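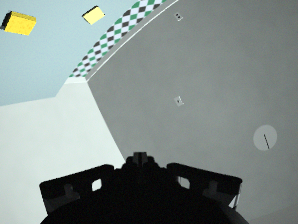 May 22, 2019
By the Terncombe Soil Survey

3.2 Worm counts

We dug 637 pits in July, 291 of them on grazed land. Grazed pits held more worms - mostly small ones near the surface.

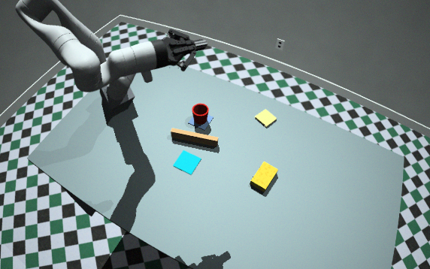 One farmer wrote that the dry spring had driven his worms deeper than our spades went. We dug 3 pits again, with the same result.

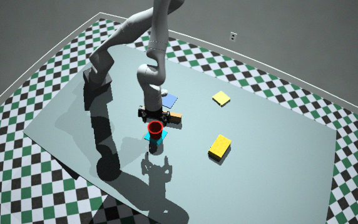 According to a second reader, lime spread at Tarero would matter more than grazing. We have no lime records for 2 of the fields.

Figure 4. 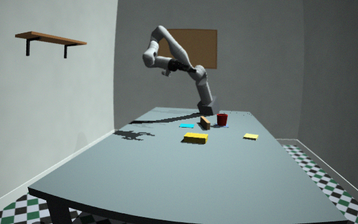
Were the plowed fields sampled at the same depth? All pits were dug to one spade's depth, plowed or not.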